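**Cenduvlow** is a free package manager and system updater for small Unix-like systems. It is written mostly in C, with a set of shell scripts for building packages, and is released under a two-clause BSD license. Development was begun by Adom Nutsugah, who remains the lead maintainer. The current stable release is 3.14.

## History

Cenduvlow grew out of a set of scripts used to keep a group of store servers at the same patch level. The scripts compared file lists over SSH and copied whatever differed. As the lists grew longer the comparison became slow, and Nutsugah replaced it with a local database that recorded the checksum and owner package of every installed file.

The first public version could install and remove packages but could not resolve dependencies. A resolver was added in version 1.2. Version 2.0 changed the database format and could not read older databases, so users had to export their package list and install again. A conversion tool, `cdv-migrate`, followed in 2.1.

The 3.0 series split the program into a library, Lorkdale, and a command-line client. Version 3.14 was released on May 9, 2023, and fixed a fault that left stale lock files behind when an update was interrupted.

## Design

Each package is a compressed archive with a plain-text manifest at the front. The manifest lists the package name, version, dependencies, and files. Because it comes first, the client can read it without downloading the whole archive.

Updates are applied in a staging directory and then moved into place. If a step fails, the staging directory is discarded and the installed system is left as it was. Configuration files are handled separately: a locally edited file is kept, and the new version is saved next to it with the suffix `.cdvnew`.

Cenduvlow does not run scripts from packages by default. Packages that need to create users or register services do so through a fixed set of manifest keywords.
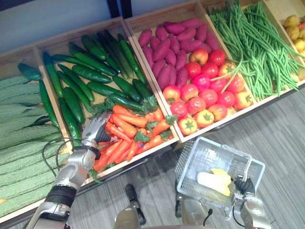
*Divided wooden crate with bitter melons and a cucumber.*

## Repositories

The main repository, Fornside, held 3753 packages at the release of version 3.14. It is divided into a core section of 113 packages, which receives security fixes for the life of a release, and a general section updated on a rolling basis. Packages are signed, and the client refuses unsigned archives unless started with the `-u` option.

Third parties can run their own repositories. A repository needs only a static web server, an index file, and a public key.

## Front ends

Montoya is a text-mode front end that uses the Lorkdale library. It shows pending updates in a list and lets the user hold back individual packages. It has been translated into 14 languages. A graphical front end was started during the 2.x series but was dropped before it reached a stable version.

## Limitations

Only one version of a package can be installed at a time. Downgrades are supported within the same release series, provided the older archive is still in the local cache. Delta updates are not available.

## See also

- Package manager
- Dependency resolution
- Software repository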